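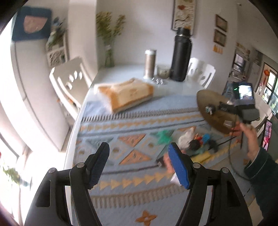

Clearing a table is still too much to ask, Kazimiera Zawadzka told an audience of shop owners and home care managers in Istovholm in November. Wiping one is fine, she said. Moving a box from one shelf to another is fine. But a table that people have been eating and working at, with bread on it and a bowl and a child's toy, is where the machines slow down and start to make mistakes.

Print this story
E-mail this story

Zawadzka was speaking at a half-day meeting on household and shop-floor machines organized by Clellov, a firm that tests equipment before stores and care homes buy it. The firm presented results from a trial that ran through the summer and early fall, in which machines were given ordinary chores and scored on whether the job was done without help from a person.

The trial covered 934 attempts at 42 chores. They included putting groceries away, folding hand towels, restocking a low shelf, sorting returned items at a store counter and setting dishes in a rack. Clellov counted a chore as passed if a machine finished it on its own in most of its attempts. Only 8 of the chores passed.

The ones that passed had a good deal in common. The objects were stiff, they were all close to the same size, and they started out in the same place every time. Restocking canned goods went well. So did stacking empty trays and moving sealed cartons onto a cart.

Soft things went badly. A loaf of sliced bread in a plastic bag was one of the harder items in the trial. The bag slides, and the bread inside gives way under the grip. Machines that held it firmly enough to lift it often crushed some of the slices. Machines that held it gently often dropped it. Flat things were also a problem, among them cards, receipts and paper scraps lying on a cloth. In many attempts the fingers picked up the cloth as well.

Clear glass gave trouble too, mostly at the store counter, where the lighting changed during the day. Several runs in the late afternoon had to be scored separately after the sun came in low across the counter.

Trí Lục of Clellov said buyers should look closely at time as well as at the pass rate. One of the machines took 2 minutes to pick up a sponge and put it in a sink. It passed that chore, he said, and a store manager who saw only the score might have thought it was ready for work.

He also said that deciding what to do with an object is often harder than lifting it. A crumpled wrapper belongs in the trash and a crumpled napkin might not. Scrap paper may have a phone number on it. In the trial, machines were told ahead of time where each item belonged, and Lục said most homes will not come with a list like that.

Burkamum, a discount grocery chain with stores in Istovholm and Chornovol, sent two managers to the meeting. The chain has used a floor-scrubbing machine at its Chornovol store since last year and plans to keep it. It has put off a decision on shelf restocking until the next round of results. A spokesperson said night crews would continue to handle produce, bread and anything in glass.

Home care managers asked mostly about kitchens. One wanted to know if a machine could be left alone to clear up after breakfast in a client's home. Zawadzka said she would not do it yet, and that she would want a person in the room for any job involving a stove, a knife or hot liquid. She was more hopeful about laundry, where she said a slow machine does less harm and a badly folded towel can be folded again.

More training on real homes should help, she said. A good share of earlier work was done on bare tables with a few objects spaced well apart, and machines that did well there did poorly when things were touching or piled up.

Clellov plans to repeat the trial in the spring with the same chores and add several more, including making a bed and unpacking a delivery crate. The full score sheets are available from the firm's Istovholm office on request.

Print this story
E-mail this story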